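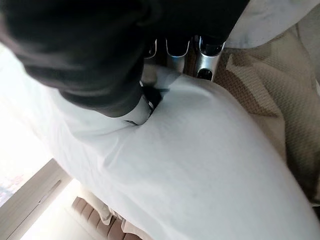

Black and white fabric, garment reuse program.

Wurnari Textile Reuse Program
Second Progress Report to the Bestel Fund
Monday, January 8, 2018

This report covers the second half of the grant period. The program continues to collect used clothing from households in the Wurnari district, repair what can be worn again, and pass the remainder to fiber recyclers.

Collection. Drop-off points are now open at 64 locations, including the public library and both branches of the Ó Dálaigh grocery. The two sites planned for the north side have been delayed while the county reviews parking access. We expect a decision before spring.

Repair and training. A total of 251 residents attended evening mending classes. Demand for the beginner course was higher than planned, and the advanced tailoring course was under-enrolled. With the Fund's approval, one advanced session was converted to a beginner session in the fall.

Recycling. The contract with Clilteck for mixed fibers was renewed on the same terms through June. Wool is still handled separately. Prices for mixed cotton remained low throughout the period, and income from this source fell short of the budget.

Spending. Staff and rent costs were within budget. Van repairs exceeded the approved line by five percent, and the difference was covered from general funds. No change to the total award is requested.

Questions regarding this report may be directed to Arturo Fontana, Program Manager. The final report will include the audited accounts and the results of the household survey.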